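Arms stopped at Prumwood after gripper fails to let go

Saturday, September 9, 2023

If you came by the Prumwood workshop this week hoping to see the arms running, sorry, you'll have found them switched off at the wall! I've had a few messages asking what happened, so I'll tell you what I know.

On our last long run the left gripper closed and then wouldn't open again when it was told to. The software thought it had. It carried on to the next move with a glass jar still in its fingers and knocked it against the side rail before Chanida Srithong hit the stop button. The jar chipped, a bit of glass went on the floor, and everyone is fine (Chanida was a good arm's length away, but it did make us all jump).

It's the sort of work these two do all day long, jars and plants and odds and ends on the flower board, and we'd got quite relaxed about it.
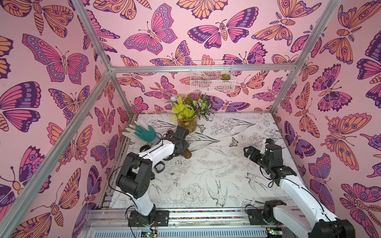
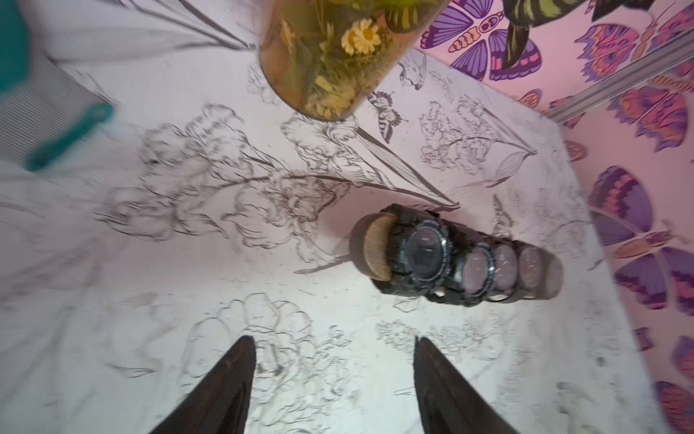 Karthik Matubbar sat down with the logs that evening and found the same fault 3 times in 724 grasps, which is a bit embarrassing as we'd only noticed the one. The other two must have cleared themselves. He thinks it's a tired connector that loses the finger position for a moment, and I'm inclined to believe him, though Olga Prieto is still blaming the update we put on in July and the two of them have been arguing about it over lunch ever since.

Either way, nothing moves until it's sorted. We've ordered new cables from Wedik, and Karthik is adding a check so that an arm halts if its fingers don't report open. We're also dropping the speed by 25 per cent for the first runs back, and we'll be keeping the glass out of it for now.

The Thursday visits are off until further notice. If you've already booked, Montri Srisuk will email you with a new slot, and please do check your spam folder, as his last lot all ended up in mine.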